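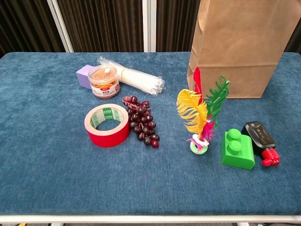 Kemholm supporters' forum > Ground and tickets > Moving the away end

malou_b
The club has put the plan for next season on the noticeboard. The away supporters go from the east corner to the lower part of the Maldonado Stand, and we who have seats there must choose new ones before the end of August. I have sat in row 20 since the stand was opened. Did anybody receive a letter?

ejara
No letter, only the email. It says 297 seats are affected. My father and I are two of them. We were offered the Plornico end, behind the goal, for the same price. I don't think it is the same value.

old_east_corner
I will be the unpopular one. The east corner is terrible for visitors, they see half of the pitch and they must walk out through our families. The move is right. Other clubs did it years ago and people got used to it.

malou_b
I agree that the corner is bad. But why the lower Maldonado and not the upper? The upper is half empty at most matches.

old_east_corner
Stairs. The police want one exit at street level.

renata.a
The stand carries the name of Benjamín Maldonado, who played for us when there were 2000 people at a home match and the dressing room had one shower. Now the visitors will sit under his name. I find this a little sad - maybe I am too sentimental.

ejara
Not too sentimental. My father said the same thing, with stronger words.

stargate_end
Sorry, but a name on a roof doesn't care who sits below it. What I want to know is whether the 3 turnstiles on that side will be only for away supporters. If yes, the queue on our side will be very long.

renata.a
I wrote to Abelardo Salinas at the ticket office with this question. He answered that two are for visitors and one stays for us. He also said you can try a new seat at the next friendly before you decide.

malou_b
Thank you Renata, I did not know this. I will try the upper Maldonado then, if my knees allow it.

old_east_corner
Take a cushion. Those seats are hard.

Last updated: August

This forum uses cookies to keep you logged in. Accept / Settings

Contact the moderators | Forum rules | Back to top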